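Planning and Budgeting for a Multi-Finger Robotic Hand

Guidance for laboratory managers and principal investigators
Prepared by Valquíria Bragança, Equipment Planning Office, Torholm Institute
Last revised June 26, 2022

This page sets out the steps a laboratory should follow when requesting funds for a multi-finger robotic hand. It applies to new purchases and to replacements. Requests for simple two-jaw grippers follow the Small Equipment procedure and do not need the full planning form.

Step 1. Define the tasks

List the objects the hand will be expected to pick up, hold, and release. Give the weight and smallest dimension of each. A request that says only "general manipulation research" will be returned. If most of the listed tasks can be done with a two-jaw gripper, the form must state which tasks cannot, and how often they will be performed.

Step 2. Confirm that the arm can carry the hand

The rated payload of an arm includes everything mounted beyond its last joint. Add together the hand, the adapter plate, any wrist camera, the cables, and the heaviest object on the list from Step 1. Last year the Homley Laboratory ordered a hand that fit its arm mechanically but left almost no payload for the objects themselves, and the arm had to be upgraded out of the following year's funds.

Check the bolt pattern at the same time. Where an adapter is needed, obtain a drawing from the supplier before the quotation is accepted.

Step 3. Request itemized quotations

At least two written quotations are required. Each should show separate prices for the hand, the mounting hardware, the power supply, the control software, and training. Bundled prices make it difficult to compare suppliers and are not accepted for purchases above $3000.

Ask each supplier to state the following in writing:

Delivery time from receipt of order
Length of warranty, and whether finger surfaces are covered
Price and delivery time of a single replacement finger
Whether the laboratory may replace a finger without voiding the warranty
Annual software fees, if any, after the first year 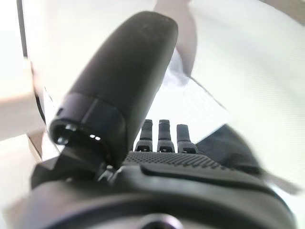
Replacement parts deserve particular attention. Contact surfaces wear with use, and a hand that is waiting for one part is often out of service entirely. The Prado group now keeps a spare thumb and a set of small fasteners on the shelf – an arrangement the Equipment Planning Office recommends for any hand in daily use. Spares ordered with the original purchase may be charged to the same budget line. Spares ordered later are charged to the laboratory's operating funds.

Step 4. Budget for the first year of use

The purchase price is only part of the request. Set aside $1000 for cables, covers, and consumables during the first year. Allow roughly 30 hours of staff time for installation, calibration, and safety review, and show this time on the form even when no salary is being charged.

If the hand will be used for data collection, include storage costs. Laboratories that share the Flimley server should confirm available space with its administrator before submitting.

Step 5. Arrange a demonstration

Whenever possible, see the hand working on your own objects before signing. Send the supplier the list from Step 1 in advance and ask that the demonstration include the most difficult items. Record the firmware version used – performance may differ between versions, and the delivered unit should match.

Step 6. Submit the form

Completed forms, with quotations attached, are reviewed in September. Forms received after the review opens are held for the next cycle. A decision is normally sent within 27 days, together with the account number to be used on the purchase order. Orders placed before that number has been issued cannot be reimbursed.

Changes to the model or supplier after approval must be reported to the Equipment Planning Office in writing, with a revised quotation.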